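Speaker notes: Buying seasonal hanging decorations for small shops
Aigars Mägi, Pistell trade morning, 2 December 2018

Slot is short. Skip the greeting and go straight to the order calendar.

Opening
Spring decorations are ordered in January. Anyone in the room who waits for the winter stock to clear will be choosing from what is left. Ask for a show of hands: who has already placed a spring order? Leave a pause.
State the scope. Hanging decorations only: wood, felt, pressed tin. No wreaths, no table pieces, no candles. Questions on wreaths go to the afternoon speaker.

Pack sizes
Wholesale packs are usually assorted. The buyer does not pick the color split. If a pack has three colors and one of them sells slowly, the slow color builds up with every reorder. By the third reorder the peg is mostly the slow color and customers read it as old stock.
Two remedies. Ask the supplier for single-color packs, which normally carry a higher minimum. Or reorder a different design and let the first one run out.
Use the Plandex felt birds as the case. First order 100 pieces, assorted. Sold 90 before the holiday. The remaining pieces were nearly all the pale yellow. Reordering the same assortment would have been a mistake, and the shop did not do it.
Do not give the purchase price. It was a trial rate and is no longer offered.

Hanging loops
Most returns on this type of product come from the loop. Check four points on the sample:
Knot position. It should sit at the hole or at the top, never halfway.
Loop length. Short loops do not pass over a thick twig. Long loops tangle in the box.
Hole distance from the edge. On thin wood, 5 mm is the least I accept.
Fiber. Jute sheds on pale felt. Cotton cord does not, but it stretches under tin.
Pass the two Guimarães samples around at this point. Ask for them back. Last time one did not come back.

Balance
A flat piece with an off-center hole hangs crooked. Test on a pin, not in the hand. Let it settle before judging it. A shape with a heavy head, such as a hen or a rabbit in profile, often needs the hole moved toward the front. The supplier can do this before the run is cut. After that it is too late.

Color on screen and in the box
Order a physical sample of every shade. Gray is the worst case; it turns green or purple under shop lighting. Carry the sample to the actual peg and look at it there. Keep it, dated, in a drawer until the delivery arrives, then compare.

Display
Branches in a jar sell better than pegs for the first weeks. Pegs sell better near the holiday, when people want several at once. Change over when baskets start to show more than one piece per customer.
Keep the price on the tag and off the piece. Stickers lift paint.
Fill the branch from the inside out. Leave the tips bare, or the pieces get knocked off by coats.

Minimums and shared orders
Drirura sets its minimum at 1,000 pieces per design. This is too many for one small shop. Three or four shops in different towns can share one order if they agree on the split in writing before anyone pays. Include who receives the delivery, who checks it, and how breakages are divided. Mention that roughly a month should be added for sorting and forwarding.
If asked whether Drirura will lower the figure: I have asked, and the reply was no.

Storage
Leftovers go flat, in layers, tissue between painted faces. Loops folded to the back. Write the design code on the short side of the box so it can be read on the shelf.

Close
Repeat the January date. Order forms are on the table by the door. Collect the Guimarães samples before people stand up. 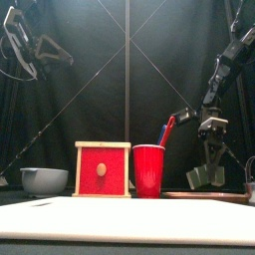
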